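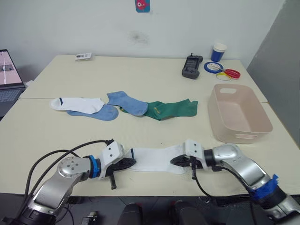 Sock pairing at the sorting table: white, light blue and green socks with a storage basket.

Clelico Releases Sock Pairing and Storage Procedure for Shared Laundry Rooms

COVTHORPE, March. Clelico, a supplier of household storage goods and printed laundry guides, has released a written procedure for matching, folding and storing socks after washing. The procedure is published as Part 5 of the Hilico home laundry series and applies to single households, student residences and short-stay apartments with a shared laundry room. It covers the work between the end of drying and the return of the socks to a drawer or shelf. Washing and drying are covered in earlier parts of the series and have not been revised.

Part 5 replaces a single page in the previous edition, which dealt with socks under the general heading of small items. Readers of that edition asked for separate instructions on socks of the same color with different markings, and on single socks left at the end of a load. Both subjects now have their own sections.

Work surface and container

The procedure calls for a flat, light-colored table with enough clear space to lay socks out at full length. A pale surface makes dark cuff stripes and small toe markings easier to read, and it shows lint. White socks are the exception, and the text recommends that they be handled last or placed on top of a colored sock for comparison.

One container is used per person. The recommended type is a rectangular plastic basket with rounded corners and a handle slot on each of two opposite sides. The basket is placed at the end of the table, empty, before sorting begins. Socks are not to be tipped from the dryer into the storage basket, as this leads to unmatched socks being put away with the finished pairs.

Sorting by color and marking

Socks are first laid out in a loose row and grouped by base color. Overlap between socks is acceptable at this stage provided that the toe or the cuff of each one can be seen. Within a color group, the socks are then compared by the following features, in order:

Cuff stripe, including its color and its distance from the edge
Toe marking, including shape and color
Rib pattern and knit weight
Length from heel to toe

The first two features settle most pairs. Rib pattern is used when the socks carry no marking, and length is used when two people in the same household own the same model in different sizes. Heel-to-toe length should be compared with both socks flat and relaxed. A sock that is measured while stretched will give a false result, particularly in ribbed cotton blends.

Flattening

Each sock is held at both ends and drawn out gently along its length until the fabric lies straight. The pull should be enough to remove creases and no more. The sock is then set down with the heel folded to one side and smoothed once from cuff to toe. Ankle socks with an elastic cuff should be held below the elastic.

Flattening can be done by one person or shared between two, with one person sorting and the other flattening. For loads of more than 50 socks, the procedure recommends the second arrangement.

Matching toes

Once a likely pair has been found, the two socks are brought together toe to toe on the table. Any toe markings are compared directly at close range, with both facing up. Marks that look alike from a standing position may differ in outline or shade, and worn marks may differ in sharpness while still belonging to the same pair. Where a marking sits on one side of the toe only, both socks are turned so that the markings can be read together.

To move a sock into position, it is picked up by a small fold of fabric near the toe and set down again without dragging. Dragging tends to roll the cuff and undoes the flattening step.

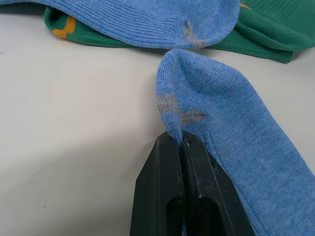
Folding and storage

Matched socks are stacked with toes and cuffs aligned, then folded once across the middle. Longer socks are folded a second time. The procedure does not recommend turning one cuff over the other, a method that keeps one cuff under tension for as long as the pair is stored.

Folded pairs are placed in the basket on edge, with the fold facing up, starting at the short side. Pairs are grouped by color within each row. The basket should be filled to just below the handle slots so that it can be carried without pressing on the contents.

Single socks

A sock with no match at the end of the load is kept on the table until the washer drum, the dryer drum and the lint filter housing have been checked. If the match is not found, the single sock is placed in a separate bag marked with the month. Singles are held for 2 months and compared with each new load. After that period they may be used as cleaning cloths or sent to textile recycling.

Trial use at Mohamedi residence

A draft of the procedure was used at Mohamedi, a student residence in Covthorpe with one shared laundry room. Over the trial period the residence recorded 139 loads. Residents were given a one-page summary and one basket each, and a table was reserved for sorting during laundry hours.

Comments from residents led to two changes in the final text. The instruction to handle white socks last was added after several reports of difficulty reading pale cuffs on a pale table. The fill level for the basket was lowered to keep the handle slots clear. A proposal to add numbered clips for each pair was considered and not adopted, as the clips were often left attached during the next wash.

Availability

Part 5 of the Hilico series is available in print and as a download from Clelico. The print version is supplied on coated stock for wall mounting and includes the full procedure, the one-page summary and a blank label sheet for storage baskets. Customers who hold the complete series may request Part 5 as a replacement section at no charge. Residences and apartment operators may copy the one-page summary for use on their own premises.

Baskets are sold separately. Part 6, which covers towels and bed linen, is in preparation.

About Clelico

Clelico is based in Covthorpe and supplies storage baskets, drawer inserts, labels and printed household guides to retail customers and residence operators. The Hilico series covers laundry sorting, washing, drying and storage in the home.

Press contact: Clelico Press Office, Covthorpe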